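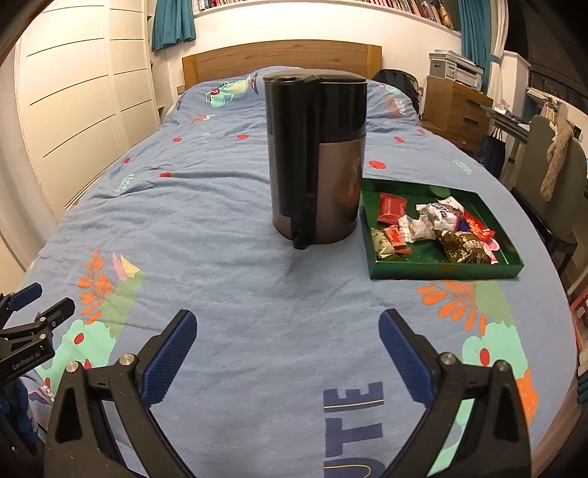 **Figure 3.** Hand-held gripper at a bedroom site, with a kettle and a tray of wrapped snacks set out on the bed.

### 4.2 Budgeting for hand-held grippers

The purchase price of a gripper turned out to be a poor guide to what a collection site costs. When we planned the first round of buying, we listed the grippers, the spare parts and the storage drives, and treated everything else as small. The objects and the wear on the finger pads were left out. Both belong in the plan, and Figure 3 gives an idea of why: the blue pads are the part of the tool meant to meet the object, and at one site they may have to close on a smooth metallic kettle body and on crinkled candy wrappers. A pad set that holds up on boxes and cups may not last on a mix like this, and we now order pads by the expected mix of objects instead of by the number of tools.

We split the budget into three lines. The first is capital equipment, meaning the grippers themselves, the chargers and the carrying cases. The second is consumables, meaning finger pads, screws, tape, cleaning cloths and batteries. The third is site costs, which covers travel, payment to the household, and household goods bought for the tasks. In the original proposal the second and third lines were folded into a single sum for "miscellaneous." The Todthorpe site used up its share of that sum before the planned sessions were finished, and money had to be moved from the Wusilus site to cover it. After that we kept the lines separate and closed them at the end of each month.

For planning purposes we set a ceiling of $499 per site for consumables and household goods together. The ceiling was chosen after the first 16 sites had reported. It is not an average. Seven of those sites would have gone over it, mostly through repeat orders of finger pads placed one pair at a time with express shipping. Ordering the pads in lots of 100 brought the shipping cost down enough that we did not need to raise the ceiling. The drawback is storage and a risk of waste if the finger design changes — a risk we accepted for one lot but would not accept for two.

Household goods are harder to plan. Small appliances can be reused from site to site, and we entered them as shared stock with a replacement date. Packaged food cannot be treated the same way. Wrappers tear or go soft with handling, and after enough grasps a packet no longer behaves like a new one. We therefore counted packaged food as a consumable and replaced it at each site, even when most of it was still usable. Soft furnishings were never bought. Beds, sofas and rugs were used as found, with the household's agreement, and cost the project nothing beyond the site payment.

The question of how many tools to send to a site was settled late. Single-arm tasks need one gripper and two-arm tasks need two, and it is tempting to save money by sending one tool to sites where only single-arm tasks are scheduled. We tried this at Quintero. A loose fastener stopped work there on a Friday morning, and the replacement tool did not arrive until after the household's booking had ended. The lost booking cost more than the savings. From that point every site was sent two tools whatever its task list, and the spare was charged to capital equipment.

Repair time should also be given a price. Yhon Quispe kept the repair log for the Timwood site and entered labor next to parts for every job. Most entries were short: a pad reglued, a screw tightened, a cable reseated. Taken one by one they looked like nothing, but when the log was added up in February, labor was the larger of the two columns. None of our earlier estimates had a line for it. We have since added one under consumables, because it rises and falls with pad wear, though a case could be made for putting it under staff costs.

Two limits apply to these numbers. All of our sites were homes, and a plan for a kitchen, a workshop or a store would need a different list of goods. We also bought all of our tools in one order, so we can say little about how prices change with quantity. Section 4.3 covers the replacement schedule for the tools themselves.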